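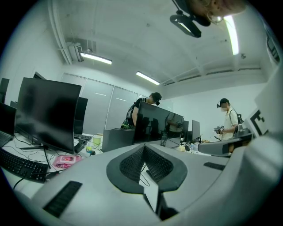 Stitgate, second floor, workroom 5
Quarterly room safety check — October
Checked by: Capucine Delorme

1. Ceiling lights
All tubes working. The one that buzzed in July has been replaced and now buzzes at a different pitch. PASS

2. Air conditioning
Filter cleaned, label signed. The setting remains a matter of private warfare between the desks. PASS

3. Pipework at ceiling level
No drips, no stains. Please don't hang anything from the pipe, including the things you were thinking of hanging from the pipe. PASS

4. Cables on desks
Black cables in a tangle across the desk, much as they were last time, though I believe the knot has matured. Ties were issued in the spring and I found them in a drawer, unopened. FAIL. Recheck in 19 days.

5. Monitors and stands
Stands steady when nudged. Monitor 283 has lost its asset sticker again. New one ordered from Collet. PASS, with a sigh

6. Food and drink near equipment
One pale yellow cup, one pink-and-white packet, both on the desk with the computers. The rule on this is printed on the door in letters you could read from Flurnport. FAIL

7. Floor and walkways
Clear enough for one person. Anyone wearing a headset over the eyes should have a second person watching where they put their feet, and that second person should not be wearing one too. ADVISORY

8. Backpacks
If you're wearing one, remember it sticks out when you turn round. The keyboards are at exactly the wrong height. ADVISORY

9. Sliding panels, back wall
Run freely, third one stiff. Reported to Nasgate, job 633. OPEN

10. Fire exit
Unlocked, unblocked, sign lit. PASS

Items 4 and 6 to be put right before the recheck. Copy to the noticeboard, under the takeaway menu.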